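In Defense of the Ugly Box

I own 80 cardboard boxes. I know this because my sister came over in March, opened the closet under the stairs, and made me count them out loud in front of her like a kid who's been caught with candy. She thinks it's a problem. I think it's a supply.

So this is my case for keeping cardboard around, and in particular for keeping the beat-up stuff, the boxes with no flaps and chewed edges that most people would flatten the second the contents are out. I've got nothing against a nice bin. I own a few (a gray Plarkis set, three sizes, a gift) and they look great lined up on the shelf with their matching lids. I never put anything in them. I'm a little afraid of them, to tell you the truth!

Think about what you do with a fancy container. You decide what it's for. You label it. Then the thing you're holding doesn't quite belong in there, so you set it down on the table next to the bin, and it lives there until Thanksgiving. An open cardboard box never puts you through that. You walk by, you drop in the tape measure, you keep walking. Sorting is for later, and later does come, usually when it's raining and there's a ball game on the radio.

My neighbor Severyn Boiko runs a repair bench out of his garage, lamps and radios mostly, and he's the one who got me onto cutting the flaps off. I used to tuck them down inside, and they'd spring back up and catch my sleeve every time. Severyn takes a utility knife right around the fold and tosses them. Sometimes he doesn't bother with the knife and just rips, and then you get that fuzzy brown edge with the paper layers coming away. I used to find that hard to look at. Now I don't even see it.

He also taught me to put a cloth under whatever I'm working on. A box dragged over bare wood picks up grit and grinds it in, and I have the scratches on my dining table to prove it. Any old piece of fabric will do -- mine is half a curtain.

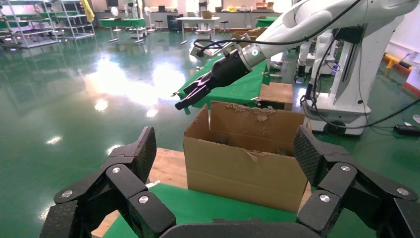 What the torn edge is good for

A ragged box on a pale wood table with some green cloth by it is about as plain as a work surface gets, and I find it kind of lovely. You can see straight in. Nothing to unlatch, no lid to find a place for. And when the rim is already torn, you quit being careful with it, and that's when a box starts earning its keep. I'll write on one. I'll cut a notch in the side for a cord. I'd never in a million years cut a notch in a Plarkis.

Now, I also like a small wooden box for the things that matter. Screws from whatever I've got apart, the one good pencil, my spare key. Wood sits heavy and stays where you put it. But I want it near the cardboard, as its little sidekick, and I don't want six of them. Wichai Duangkaew, who I used to work with at the Hakus warehouse, kept his whole desk this way for years, one big rough box and one small good one, and he could find anything faster than the rest of us with our drawer dividers.

Okay, the case against. Cardboard gets damp and goes soft. Bugs like it. It doesn't stack once the flaps are gone, so you can't build a wall of it, and if you have a wet basement you should ignore everything I've said and go buy plastic. I lost a box of Edwards family photos (my mother's side) to a leaky pipe years ago and I'm still sore about it. Pictures and papers go in something with a lid. I'll give the bin people that one.

But for everyday stuff, for a project that's half done, for the pile that needs to get off the chair before company comes? Give me the ugly box. When it finally gives out you fold it up and take it to the curb, and there's another one waiting under the stairs.

My sister, by the way, went home with four of mine. She was packing up her craft room and the store wanted real money for new ones. I haven't said a word to her about it, although I guess I have now.

Comments

gurnarfan: 80 is nothing. My husband has a whole shed. Going to show him this and I already regret it.

Tilly in back: Disagree on the flaps!! Fold them to the OUTSIDE and tape them down, makes the rim twice as strong and no fuzz.

M. Pruitt: Had silverfish come in on cardboard once. Never again. Liked the part about the small wooden box though.

gurnarfan: He has read it. He wants to know what size yours are.

Contact | Copyright The Gurnar Street Letter | Posted Sep 2, 2025 | Back to top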